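Prunau notebook, desk tidying

10 July 2019

OK, picking up where I left off in April, when I said desk chores would be "the easy ones" and went back to fighting with the towel bin. I take it back. Two weeks on desks now and I have opinions!

The question for this round is the same one I keep scribbling in the margins: could a machine do the end-of-day desk reset yet? Clear the junk, put the keyboard back square, wipe everything down. A person does it half asleep with a coffee in the other hand.

Ran 93 tries with the Atix planner on the straighten-the-keyboard step. It's good at this. Give it a flat thing with one long straight edge and it lines it up with the back of the desk almost every time. Where it goes wrong is the nudge at the end, where it decides it's still a hair off and goes back in, and then again, and then I reach for the stop button. I put a limit on the retries and life got better. (Note to self: the limit is in the Warrier config, NOT the Atix one. I lost a whole morning to that.)

Wiping is another story. Big open surface, fine, lovely even strokes. But the cloth path stops well short of anything it thinks is an object, so you end up with a clean desk and a dusty moat around the keyboard. And lifting the keyboard to wipe under it is still two separate skills that don't know about each other. I tried chaining them 20 times and I'm not writing the score down until I've fixed the handoff.

Then crumbs. The Zurkier detector was tuned on mugs, pens, paper, stuff you can pick up. A crumb is a few pixels, and if I drop the threshold far enough to catch one it starts flagging specks on the keys as trash too. Went through all 794 labeled desk views last night and we hardly marked crumbs at all, so I can't really blame it. We need a "wipe, don't grab" label.
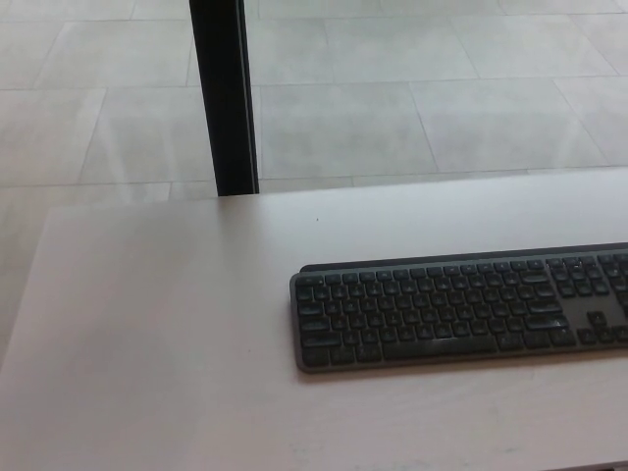
Desk with keyboard, pale top. Tiny dark speck above and left of the keys is the kind of thing I mean.

Pale desk, dark keyboard, so finding the keyboard is a gift. I'd like a dark desktop in the mix before I trust any of the numbers.

So, yet? Straightening — yes, I'd let it do mine. Wiping — if you don't mind the moat. The full reset, no, and I'd still be quicker with a sleeve.

Next:
fix lift/wipe handoff
relabel crumbs, start with the pale desks
try a smaller cloth
ask whether we can get the Warrier logs to say which limit they hit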